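Skivar folding bin, grey, large – four stars

Bought three of these in September for the bench room, used them hard since, so a quick write up while the kettle's on.

What it is: a flat-packed grey cardboard box with tall sides and flaps. Arrives folded, pops up in under a minute, no tape if you do the base right. I didn't the first time. Tuck the long tabs in before the short ones, the leaflet has it backwards. Vlastimil Michalík got his right first go and has mentioned it since.

We use ours for odds and ends. Sunglasses, cups, small bits of green plastic, anything that needs to be tipped in, picked out and tipped in again. Ours has done 741 fills by the tally sheet. Flaps get folded right out and left that way.

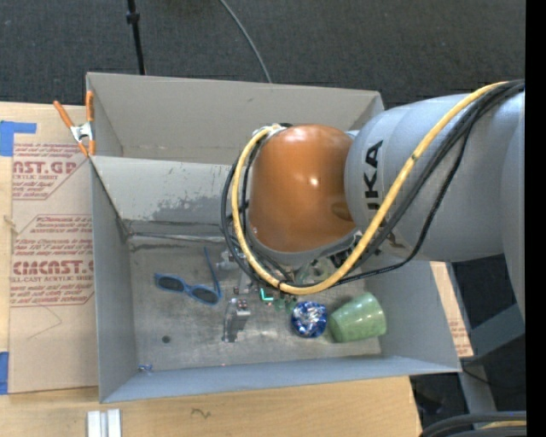
Bin with flaps out, sunglasses at the left, green cup on its side. Acrylic sheet cardboard alongside.

Good points first. Tall sides, so round things stay put. Flaps fold outward and stay roughly where you leave them, and you can get at the bottom without scraping your knuckles. Grey is a decent colour for finding things against, bright green especialy. Anything grey or metal, less so.

Bad points. It marks. Scuffs and smudges on the floor of it and a darker stain on the back wall, and wiping only spreads it. Don't use a wet cloth, Blažena Malý tried and the surface went furry. The fold lines go soft too. Mine are fine for now, but the oldest one has a flap that just hangs.

Tried the Plidex before this. Plastic, wipes clean, but the sides are too low and it slides about on a wooden top. The Skivar stays where it's put, more or less. If you want something to last years get the Plidex and put up with it.

Hollutent sell them flat in packs of 7, postage was fair, one corner crushed in transit but it folded out ok. Would I buy again – yes, have done. Losing a star for the stain and teh leaflet.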